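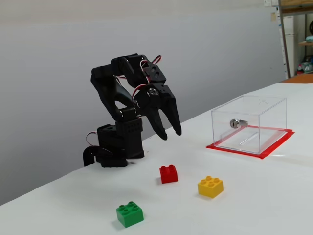 ## 4. Setting up your agency account in the Zerus trip planner

Welcome back! By now you should have your login email and have chosen a password you can live with. This section takes you through the part most travel agents want to get to right away, building a destination page and sharing it with your clients. Set aside a quiet stretch if you can, get yourself a cup of coffee, and keep your supplier contracts close by, as you'll be copying a few things out of them.

We'll use a short break in Cáceres as we go along, sold by an agency trading as Trirkham Travel. Just swap in your own names wherever you see those.

### 4.1 Fill in your agency profile

1. Sign in and click your initials in the top right corner.
2. Choose **Agency profile**.
3. Type your trading name exactly as you want clients to read it. Trirkham Travel and TRIRKHAM TRAVEL will both be accepted, but whichever you type is what gets printed on every itinerary you send out, so have a little think first.
4. Add your office phone number, including the country code.
5. Pick your home currency from the list.
6. Click **Save profile**.

> **Caution:** The home currency can't be changed once you have published your first page. If you sell in more than one currency, choose the one you do your bookkeeping in and add the others later under **Selling currencies**.

### 4.2 Create a destination page

1. From the main menu, open **Destinations** and click **New page**.
2. Start typing the name of the place. When you type "Cáceres" you'll be offered more than one match, so check the country shown beside each name before you click.
3. Write your short description. You have 266 characters for this one, spaces and accents included, and a small counter under the box keeps track for you.
4. Write your long description in the larger box. There's plenty of room here! Tell people about the old streets, the food, where you'd go for an evening walk, whatever you would say to them across the desk.
5. Choose at least 2 travel themes, such as **Food and drink** or **History and heritage**. The page won't publish with fewer.
6. Click **Save draft**.

**Note:** Drafts are kept for 66 days after your last edit, and you'll get a reminder email before one is cleared away. If you're working in October on pages for a December launch, do open each one now and then and press **Save draft** again, even if you haven't changed a word.

### 4.3 Bring in hotel rates from Clorkon

Skip this part if you type your rates in by hand (plenty of agencies do, and it works perfectly well).

1. In Clorkon, open **Exports** and choose the **Nightly rates** file.
2. Save it to your computer without renaming it.
3. Back in Zerus, open your destination page and select the **Rates** tab.
4. Click **Import** and find the file you just saved.
5. Look over the preview. Rows marked in orange have a missing date or room type, and you can fix those right there on the screen.
6. Click **Accept rates**.

You can bring in up to 20 hotels in one file. For a longer list, split it up and import the files one after another, waiting for the green check mark each time.

> **Caution:** Importing replaces any rates already held for the same hotel and dates, including ones you typed in yourself. Use **Download current rates** first if you'd like to keep a copy.

### 4.4 Preview and publish

1. Click **Preview as client** and read the page from top to bottom. It's a good idea to check it on your phone too.
2. Return to the editor and click **Publish**.
3. Copy the link that appears and paste it into your newsletter or client email.

To take a page down again, open it and choose **Unpublish**. Anyone who follows the old link will see your agency name and phone number instead.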